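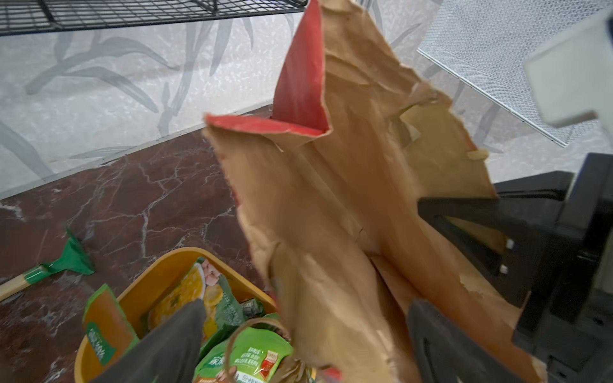
A two-finger gripper holds a torn paper bag upright beside a basket of packaged groceries.

Nirero puts home robot arm to work on the shopping

Sunday, March 7, 2021

Robotics company Nirero has released the first results from a household trial in Plelstead, where its robot arms have been handling one of the duller jobs in any kitchen: dealing with the shopping.

The arm made 275 attempts at bag and grocery tasks over the trial, the company said, and completed 120 of them without a person stepping in. The tasks included gripping a paper bag, holding it upright and moving packaged food between a bag and a basket.

Damián Salinas, who leads the home program at Nirero, said the results were better than the team had expected for soft items but still short of what a paying customer would accept.

"A box is easy. It has sides and it stays the same shape," Salinas said. "A paper bag changes every time you touch it. Squeeze too hard and it rips, squeeze too little and it slides out."

Torn bags were the most common reason for a failed attempt, followed by handles catching on something nearby. Food in soft pouches also caused trouble when several were packed close together, as the arm sometimes picked up two at once.

Speed remains a problem. Emptying one bag took the arm 4 minutes on average when nothing went wrong. Salinas said most adults in the trial homes did the same job in well under a minute.

Nirero is not the only company in the area looking at chores. Cliltier has been testing a machine that restocks shelves in small stores, and parts maker Urrutia supplies grip pads to both firms. Cliltier has said its machine handles cartons and cans but leaves bags and loose produce to staff.

Nirero plans a second round of home tests in August, with new control software that adjusts grip pressure during a lift. Two more chores, wiping counters and sorting laundry, will be added if the bag work improves.

The company has not set a price or a sale date for the arm. Salinas said he did not expect it to be left alone in a kitchen this year.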